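31 de enero de 2021. Cuaderno de celda, vaciado de cajón (bin picking). Entrada mía, Leena lo lee el lunes.

Domingo, taller vacío, aprovecho para cerrar lo del planificador antes de que se mezcle con lo de Pladmont. Rama `tautahi-plan`, commit de ayer por la noche + parche de colisiones de hoy.

## De dónde venimos

- El percepción-nodo ya no se cuelga al perder la nube. Era el timeout, estaba en segundos y yo pasaba milisegundos. Vergüenza.
- Calibración mano-ojo: la de noviembre sigue siendo la buena. No tocar. La nueva de Shayne sale peor en el lado de la pared trasera, hay que mirar si usó las poses viejas.
- Latuline (el segmentador) separa bien barras sueltas. Barras que se tocan: las funde en una y saca un centroide en el hueco. El gripper baja a la nada.

## Lo de hoy

Primero, las máscaras. El problema de fusionar barras pasa sobre todo cuando dos quedan casi paralelas y en cuña. Latuline me daba un solo blob con forma de V y el ajuste de eje principal tiraba por la bisectriz. Solución chapuza pero funciona en los logs: si el blob no es convexo, partirlo por el punto más cóncavo y reajustar dos ejes. Umbral de concavidad a 4 px. Con menos parte barras enteras por culpa del ruido del borde.

Segundo, el fondo. El reflejo satura a 255 en la parte de atrás y la profundidad ahí es basura. Ahora enmascaro todo lo saturado antes de proponer agarres, y dilato un poco. Efecto secundario: una barra pegada a la franja brillante se queda sin candidatos. Prefiero eso a un agarre inventado. De momento la saco con la prioridad baja y reintento cuando se despeja el resto.

Tercero, colisiones. El modelo del cajón en la escena de planificación tenía las paredes verticales, y son inclinadas. Por eso rechazaba agarres perfectamente válidos junto a la pared y, al revés, dejaba pasar otros con la muñeca demasiado tumbada. Rehice la malla con los planos medidos. Añadí también una cápsula gorda alrededor de la muñeca para los cables: el bucle del amarillo sobresale bastante por el lado de la articulación naranja de la muñeca y el URDF no sabe nada de él.

```
bin_model: walls_sloped
wrist_capsule: on
sat_mask: 255
concavity_px: 4
vel_override: 70
```

Override al 70 mientras pruebe yo solo. No subirlo sin avisar.

Cuarto, la métrica. Corrí el planificador en seco sobre las 156 escenas grabadas. Mejora clara en las de barras juntas; en las de barra aislada sale igual que antes, que es lo que quería ver. Los fallos que quedan son casi todos del mismo tipo: el eje está bien, pero elige el extremo y no el centro, y el dedo largo tropieza con la pared en la bajada. Es el término de coste de distancia a pared, pesa poco. Subirlo y volver a lanzar.

Después, con el KUKA. Cajón delantero, rojas y verdes mezcladas: dos rojas en cuña a la izquierda, la tercera a lo largo de la pared delantera, una verde en el rincón de atrás contra la franja y la otra junto a la pared izquierda, de pie en la vista de cámara. Justo el catálogo de casos malos.
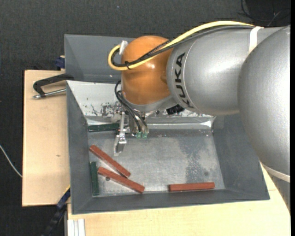

## Notas de la prueba

- Cuña roja: el corte por concavidad da dos ejes, correctos los dos. Antes, uno solo y torcido. Bien!
- Verde de atrás: sin candidatos en la primera pasada, como se esperaba por la máscara. Hay que ver si bajando exposición recuperamos algo de borde. Shayne decía que con dos exposiciones y fusionar bastaba; cuesta ciclo.
- Verde de la izquierda: confianza baja. El color oscuro contra el gris del fondo es poco contraste y Latuline duda. Reentrenar con más verdes, ahora mismo el set está muy cargado de rojas.
- La mancha del suelo en la mitad derecha NO la detecta como pieza. La versión de antes sí lo hacía. Guardar esa escena para regresión.
- Roja de delante: agarre propuesto bien centrado, pero la aproximación viene con la muñeca girada del lado malo y el bucle de cables se acerca a la pared. La cápsula lo penaliza y replanifica con el giro contrario. Más lento, lo acepto.
- El agujerito del suelo a la izquierda me da un hueco en la nube. Lo relleno con el plano ajustado.

Un fallo raro, una vez: el planificador devolvió trayectoria válida y el ejecutor la rechazó por estado inicial desfasado. Creo que es el buffer de estados, la marca de tiempo viene del reloj del PC y no del controlador. No lo he podido repetir. Dejé el log en la carpeta de Multwood con nombre `estado_inicial_raro`.

## Pendiente

- [ ] Subir peso de distancia a pared y relanzar las escenas grabadas en seco.
- [ ] Meter la mordaza del lado izquierdo como objeto de colisión. Ahora no existe para el planificador, y al pasar al cajón de atrás la trayectoria va cerca.
- [ ] Modelo del segundo cajón: ¿mismas paredes? Medir, no suponer.
- [ ] Test unitario para el corte por concavidad. Lo he probado a mano y a ojo, no vale.
- [ ] Preguntar a Shayne qué poses usó en la calibración nueva.
- [ ] Leena: revisar el parche de la cápsula antes de fusionar, toca `scene_builder` y eso lo usa tambien Pladmont.
- [ ] Quitar los prints. Hay muchos.

Si alguien arranca la celda antes que yo: cargar el perfil `tautahi`, no el de por defecto, que todavia lleva las paredes verticales.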